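Varurix Youth Box Lacrosse Stick

Okay, so I've been stringing and selling sticks out of my shop in Hosley for a while now, and the Varurix is the one I keep handing to parents who come in looking lost! It's a complete stick (head, shaft and mesh, all put together) and it's made for kids who play indoors.

The shaft is short enough for tight floors and it's got a little texture to it, so small hands in big gloves can hang on. I took one to our Plandska winter clinic and the kids passed it around all afternoon. My own daughter has used hers for two seasons and still won't let me swap it out.

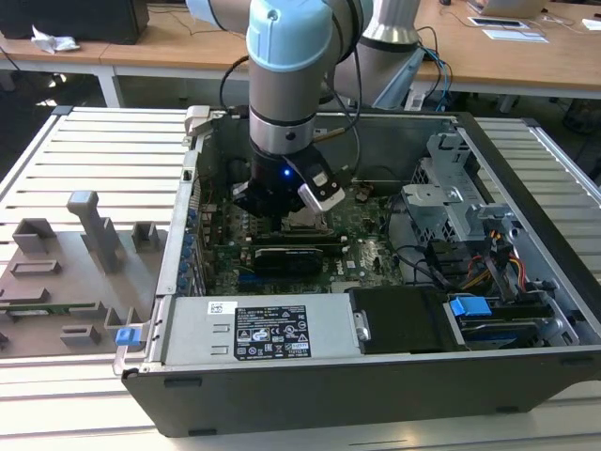

What you get

One strung stick with a mid-depth pocket, a rubber end cap and 2 spare shooting strings. Colors are navy, red or plain white. I string every head myself, so if you want the pocket higher or lower, just put it in the order notes and I'll do it for free.

Sizing

I'd put most players from age 5 up to 9 in the junior length. Taller kids usually like the Boros shaft better, and the same head fits right on it. Not sure? Write me with your kid's height and position and I'll pick one for you.

Breaking it in

Play wall ball with it for a week before the first game! The mesh loosens up a bit and the strings may need a small tug. Please don't leave it in a hot car (I've seen what happens to the heads).

Pickup and shipping

Pick up at the shop any time after 3 p.m., or I'll mail it out. Team orders for the winter season close at the end of September.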